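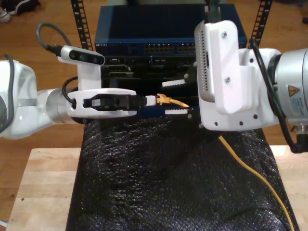

**Why is Zavudar still collecting demonstrations by hand instead of programming the motions?**

Cable work varies too much from one attempt to the next. The cable twists, the clip ends up facing a different way, and a scripted path that was right on one try misses the port on the next. A person driving the arms corrects for this without thinking about it, and those corrections are what we want the model to learn.

## Zavudar: progress report to Vurumow, January

Prepared by Chie Nishimura, with collection notes from Sota Sakamoto

### Status

The project is on budget and slightly behind on collection. The agreed target for this stage is 4000 accepted demonstrations. We have 3621. Collection continues on the current rig, with no change to the task list you approved.

All demonstrations are done by remote control. The operator moves both arms through a pair of hand controllers and watches the wrist camera views on a monitor. We tried guiding the arms directly by hand early on and dropped it for anything involving two arms, as one person could not hold both steady near the rack.

### Tasks covered

| Task | State |
|---|---|
| Pick up a loose cable end and present it | Complete |
| Pass the plug between arms | Complete |
| Insert Ethernet plug into a switch port | In progress |
| Release the clip and unplug | In progress |
| Route cable to the side of the rack | Not started |

Insertion is the slow one. Operators tend to push before the plug is square to the port, and the controllers give them very little feel for contact. Sota has lowered the maximum speed of both arms near the switch. This makes each attempt longer, but fewer of them are thrown out at review.

### Data quality

In October we found a batch of 400 recordings in which one wrist camera lagged behind the arm positions. The fault was in the recording software, which has been patched. None of that batch is counted in the total above. We have kept the files in case the timing can be recovered, but we are not planning on it.

Every recording is now checked twice: once by the operator straight after the attempt, and again by a second person at the end of the day. Failed attempts are labelled and stored separately. Attempts where the operator misses, backs off and gets it on the next approach are kept as accepted, and we would like more of those.

We have also written down a standard starting position for the arms. Before that, each operator had a favourite, and the early models picked up the habit.

### Training results

The first model trained on the full set handles pick-up and passing well enough for a demonstration visit. On insertion it usually gets the plug to the right port and then stalls just short of it. Chie's view is that the wrist cameras lose sight of the clip at that point. She is testing a changed mounting angle, and if it helps we will need to re-record part of the insertion set. That cost is not in the current forecast.

### Operators

We have 4 trained operators. One moves to part-time hours next month. A replacement needs several weeks of practice before their recordings are usable, so we would like to start hiring now.

### Decisions needed from Vurumow

- Approval to bring the next operator on early, using money left in the travel line.
- Confirmation that cable routing can move to the next stage if the camera angle change goes ahead.
- A contact at Zullora for the licence renewal on the controller software. Our last two emails have gone unanswered.

We are free to go through any of this by phone on Friday. Sota can have the review labels and a set of sample recordings ready before the call if you tell us which tasks you want to see.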